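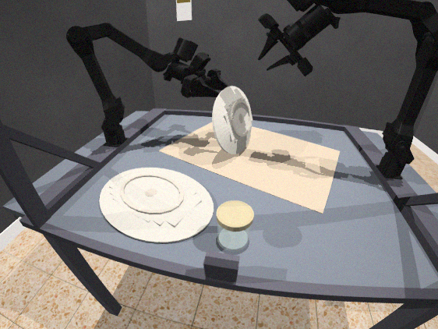 Dranach Bimanual Planner
Motion planning and coordination software for two-arm tabletop cells

Overview

Dranach plans and executes coordinated motion for two arms sharing one work surface. It takes a task graph, a scene model and a set of grasp candidates, and returns time-stamped joint trajectories for both arms. The same binary runs against the Irdale simulator and against hardware, with the driver layer selected at launch.

The planner was written for handling thin, rigid household items: plates, lids, short jars. These parts are awkward for general-purpose planners. A plate held by the rim has a large swept volume compared with its grasp area, and its orientation matters for most of the path. Dranach attaches the held object to the collision model at grasp closure and replans the remaining segments for both arms, including the one that is idle.

Planning

- Joint-space sampling planner with shortcut smoothing
- Up to 18 degrees of freedom, grippers included
- Orientation constraints per segment, as a cone or a fixed axis
- Rim, edge and top grasps generated from the object mesh
- Arm assignment by reach cost; can be overridden in the task file
- Hold poses for the idle arm, checked against the active arm's full path

Handover between arms is supported for objects with two disjoint grasp regions. For small plates this means the second grasp must fall outside an exclusion arc on the rim. The arc is set in the object file and defaults to the finger width plus a margin.

Simulation

Each release ships with the Endwood scene set: 944 tabletop layouts with fixed seeds, covering plates in several sizes, jars with lids, mats and mixed clutter. Layouts can be randomized for object pose, table height, surface color, light direction and camera position. Contact parameters are stored per object and are not randomized unless requested.

Thin mats are modeled as rigid sheets. Users who need soft mats should load them as visual geometry only and set the surface friction by hand.

Perception input

Dranach does not include a detector. It accepts 6D poses with covariance from any source over the Tôn message bridge. Poses older than the configured limit are dropped and the current segment is paused - it is not aborted - until a fresh pose arrives.

Requirements

Linux, 64-bit, 16 GB memory. A GPU is needed for rendering only. Python bindings are included; the C++ headers are part of the developer package.

Logging

Joint states, commands and contact events are written to a single log per episode. The default cap is 2000 steps. Logs from version 7 and later can be replayed without the original scene file.

Known limits

- Transparent objects need a supplied mesh; depth-based fitting is not supported
- No planning for liquids or loose contents
- Table legs and side rails must be present in the scene model to be avoided

Licensing

Per seat or per cell. Simulation-only seats do not include the hardware drivers. The version 7 maintenance term runs through June.

Related: Irdale simulator, Endwood scene set, Tôn message bridge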